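I'd been putting off buying a second drone for the better part of two years, mostly because the first one still flew and I couldn't think of a good excuse to give at home. Then in October my old quad met a neighbor's maple, high up, and that settled the matter. I ended up with the Sakus Pila, a small folding camera drone, and I've been taking it out nearly every free morning since.

First, what you get. The box holds the drone, the controller, 3 batteries, a set of spare props and a charging hub that takes all the batteries at once. I paid $800 for the bundle. You can buy the drone with a single battery for less, but please don't do that to yourself. One battery gets you just far enough into a nice morning to be annoyed when it's over.

## Getting it in the air

Setup took me longer than it should have. The app wanted an update, then the drone wanted one, then the controller did, and each of them restarted in its own sweet time while my coffee went cold. After that, though, it's been a pleasure. Unfold the arms, switch it on, wait for the chime, and up it goes. It holds its spot beautifully, even in the gusty stuff that comes off the lake where I fly - my old one used to wander around like a dog off its leash.

My friend Ikechukwu Oyelaran, who has flown a lot longer than I have (and a lot better), took it around the old quarry for me and handed the controller back very slowly, which I took as a compliment. He did think the sticks were too soft in the middle. There's a setting for that buried under "Feel," and I moved it up two notches and like it much more now.

## The camera

Good, and sometimes very good. Early light comes out lovely, with color in the sky that I used to have to coax out on the computer. Shadows under trees get a little muddy. Video is smooth as long as you turn gently, but quick spins still show a bit of a wobble at the edges. The tracking mode followed me on my bike along the whole shore path and only gave up once, when I went under the footbridge, and I can't really blame it for that!

## Things that bug me

The props are held on with screws so tiny that I do the job over a cookie sheet. The battery latch is stiff, and in gloves it's close to impossible. And the fan on the charging hub is loud enough that I've moved it out to the laundry room.

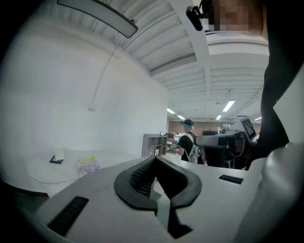 *White housing, black vents and a black rubber grip opening.*

I also wrote to Sakus about a cracked landing foot, entirely my own fault, and a very patient man named Mikkel Thygesen wrote back and sent me to the right page for the part. It took 4 days to arrive and snapped on without any tools.

## Would I buy it again?

Yes, I would. If you mostly want to race, look elsewhere, and if you already own something recent you probably won't see enough of a difference to spend the money. For somebody like me, who wants pretty pictures of water and hills and would like to bring the thing home in one piece, it's a lovely machine. I'm off to order more props before the weather warms up.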